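The hands are fine, it's the rota I worry about 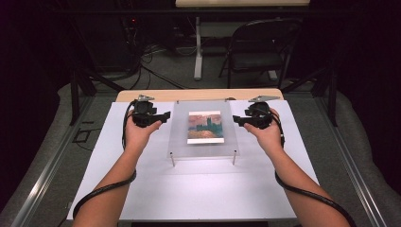 I've had three emails since my last post asking whether I've gone soft on automation, because I said something mildly polite about it in April. I haven't. I said the new packing bench was quiet. A fridge is quiet too.

For anyone who hasn't been following, I work in the print finishing side of Drilen, where we mount, back and box small cards and art prints. Postcards of paintings, mostly. Museum shop stuff, the kind of thing people buy on the way out and then find in a drawer years later. It's handling work. You pick up a thing that has to stay flat and clean and you put it down somewhere exactly right, and then you do that again until your break.

The plan, as it was put to us, is that part of this handling will be taught to a machine. The way you teach it is that a person does the job with a pair of grippers in their hands, wired up, and what they do gets recorded. Then they do it again. Plirkden supply the kit and the people who nod at laptops. We supply the hands.

I've now done my turn at it, so I'm allowed an opinion. Yours would probably be much the same after a shift.

The first thing is that it's slow. A card I can lift off a surface with one fingernail becomes a small engineering problem when your fingers have been swapped for a flat black jaw on each side. You lose the feel of the edge. I know when a card is going to bend because I can feel it thinking about it, and through the gripper I get nothing at all until it's bent. The cables have opinions as well. By the end of the first hour I'd learnt to keep my elbows out like a man carrying two full buckets.

The second thing is that you start doing the job worse on purpose. Well, differently. The woman from Plirkden kept asking me to approach from the side and pause before closing, because it makes for cleaner recordings. Fair enough, it's her trade. But I don't pause. Nobody on our line pauses, we'd never get out of the building. So what the machine is going to learn is a very polite version of my job, done by someone with all day to do it, and in a year's time somebody upstairs will look at the speed and wonder why it doesn't match the brochure.

We were given a target of 2156 recordings between us. I asked where the number came from and was told it came from the plan. I asked who wrote the plan and was told it was a living document.

Now, the talk. We had a briefing in the canteen with slides, and one of the slides said that staff would be "moved up to higher-value tasks". I put my hand up and asked which ones. There was a good long answer about quality and oversight. Innes Lamont, who was sitting next to me and has been here longer than the flooring, asked whether higher-value meant higher paid. The answer to that was much shorter. It's being looked at.

I'll be fair, because I get told off in the comments when I'm not. There are parts of this work I would hand over tomorrow. My thumbs hurt. Two people on our line have had wrist trouble bad enough to see someone, and the night-time runs before Christmas are grim for anybody with a family. If a machine took the dull middle of the shift and left us the fiddly ends, and the hours stayed as they are, I'd bring it a cup of tea.

But that "if" is carrying a lot. There are 12 of us on the line and I haven't seen one sheet of paper that says there'll be 12 of us afterwards. There's a rota for the recording sessions, very neat, colour coded. There's no rota for what comes next. When Dhillon put in their sorting system across the estate, the people there were told the same thing about moving up, and the ones I still speak to mostly moved out. Some did fine. One of them drives for the council and says he sleeps better. I don't think that was on the slide, though.

What bothers me more than the money is the bit about knowing things. Say the machine does the ordinary cards and we get the awkward ones. How does a new starter learn? I spent my first 11 weeks on nothing but ordinary cards, and that's how I know what an awkward one is. Take those away and you've got people "overseeing" a job they've never had in their hands. I said this at the briefing as well and it was written down on a sticky note, and the note went on a board with the other notes.

They want another round of sessions, 30 minutes each this time, which is better for the elbows. I've put my name down. Partly it's a sit-down job, and partly I'd sooner be in the room. The union rep has asked for the recordings question to go in writing, meaning who keeps them and whether they can be sold on to another site, and so far we've been promised a reply from Nostari, who apparently hold the contract. I'd never heard of Nostari until last month.

If anyone reading has been through this with a different firm, and got anything about jobs in writing before the recording started, I'd like to know how it was worded. Comments are open. Keep it civil, and the person who keeps posting about blockchain, please stop.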